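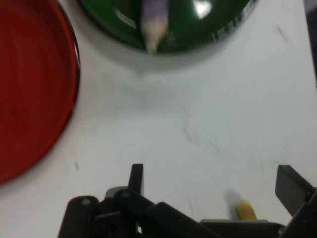 A red bowl and a dark green one.

Print this page | E-mail this page

Will my old credits still count if I go back to finish my degree?

Chrysoula Gavalas

I left Flindau College two classes short of a teaching degree. That was a good while ago, and I have since raised kids, run a feed store office and forgotten all the French I paid for. Now I'd like to finish. I logged in to Plultoneo, the student system, and it tells me I am "inactive," which my family found very funny. It also shows a balance of more than $800 from a term I don't remember attending.

Do credits go stale? Do I have to apply all over again like an 18-year-old, with an essay about my dreams? And can they hold my transcript over the balance? I called the main number and was transferred until I reached the person I started with.

Themis Moschos

I went back after a long gap, same college, so this may help.

You don't apply as a freshman. Look for the readmission form, which is a single page and lives on the registrar's site under "Forms, Other." No essay. They do ask why you left, and there is room for maybe six words. I wrote "money, then a baby" and got in.

As for the credits, mine all stayed on the transcript, but whether they counted toward the degree was a separate question, decided by the department. General classes (history, English comp, the math everybody takes) went through without a murmur. The education classes got looked at one by one. I had to retake one, on classroom technology, and I can't say that was unfair. My first version of it had a unit on the overhead projector.

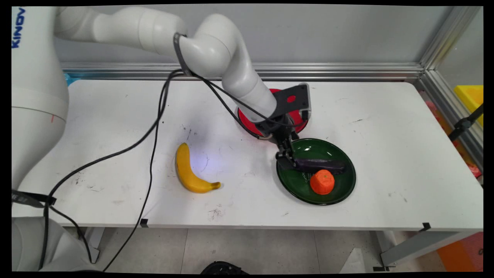
Ask for a degree audit in writing before you pay for anything. The advisors in Economou Hall are good, but they change jobs often, and what one promises in August the next has never heard of by fall. Save the e-mail. Print it, even.

On the balance: ask the bursar for an itemized statement. Mine was a housing deposit that had been charged and never credited back. They took it off once I showed them the canceled check — my mother keeps everything. Rules on holding transcripts differ from state to state, so ask them to show you theirs.

Piris

just take the 2 classes somewhere cheaper and transfer them in. my cousin saved like $1000. make sure they say yes first though, she didn't and had to do one over

Chrysoula Gavalas

Thank you both. Found the form. It wants my student ID number, so I am off to the attic.

Contact us | Terms of use | Copyright, all rights reserved | Back to top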